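Skerkbridge clothing bank to open second room before winter

A clothing bank in Skerkbridge will open a second room in October after the number of people using it rose sharply over the past year.

The Gresden Road Clothing Bank gave out 2,398 items in the 12 months to the end of August, up from 1,255 in the year before. Most were coats, school uniform and work shirts, according to its annual report, which went to supporters last week.

The new room is on the first floor of the former Echeverri shoe shop, next door to the bank's present home. It will be used for adult clothing, leaving the ground floor for children's sizes, bedding and shoes. A doorway between the two buildings was bricked up in the 1980s and has been opened again.

Banafsheh Shahbazi, who runs the bank, said the old arrangement could not have lasted another winter.

"We had rails in the corridor and boxes on the stairs," she said. "People were trying on coats next to the kettle. On a busy morning you could not get a pushchair through the door."

Rent on the extra room is £88 a week. Skonach Housing Association has agreed to pay it for the first year. After that the bank will have to find the money itself, and Ms Shahbazi said she had already applied for two grants.

The bank is open to anyone living in Skerkbridge or the villages along the Gresden road. Visitors do not need a letter from a doctor, school or council office, a rule that was dropped two years ago. Each adult can take up to six items per visit, and there is no limit for babies under one.

Work shirts have been in short supply since spring. Hooman Azimi, who looks after menswear, said many visitors were starting jobs in shops, offices or care homes and needed something with a collar by the following Monday.

"Plain or checked, we don't mind," he said. "Medium and large go the same day. What we get given is mostly extra small, or someone's wedding shirt with a stain down the cuff."

Clothes should be washed, dry and folded before they are handed in. Shirts should be buttoned at the neck and folded flat with the collar at the top, so the size label can be read without opening them out. Items on hangers can be accepted only if they are coats or suits.

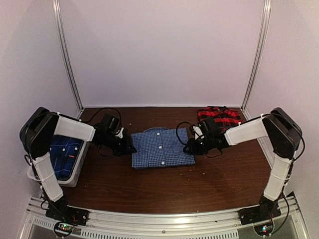
Sunday opening to be tried

The bank will also open on Sunday afternoons from 1pm to 4pm, at first until Christmas. It has never opened at the weekend before. A survey of visitors in the summer found that many of those in work had to take unpaid time off to come in.

Inna Nechyporuk, a hospital cleaner who has used the bank for her two sons, said the change would help her.

"I finish at three and they close at three," she said. "My neighbour has been going for me with a list. She is very kind but she does not know their feet."

Bus services may be a problem for those outside the town. The last Sunday bus towards Gresden leaves the market place at 3.35pm, and the county council has no plans to add a later one. The bank is asking drivers with a spare seat to put their names on a list at the front desk.

Repairs and alterations will move to the new room as well. Parvaneh Mazandarani, a retired tailor, takes up trousers and replaces zips for visitors on Tuesdays and Thursdays, and has been working from a corner of the stock room. She now has a table by the window and a second sewing machine, given by a reader of the parish newsletter. She would like to hear from anyone who can sew a straight hem and spare two hours a week.

Not everyone on the street is pleased. Dörte Stüber, who owns the picture framing shop opposite, told the town council that bags left outside overnight were often torn open by the morning. She has asked for a locked bin or a sign with clear times.

Ms Shahbazi said a sign was on order and that the complaint was a fair one. Bags should be brought to the side door between 10am and noon on weekdays. The bank cannot take electrical goods, pillows, used underwear or toys.

Some 17 people have signed up to help on the new opening day. Training will be held in the first week of October, and those taking part will be told the time by text message.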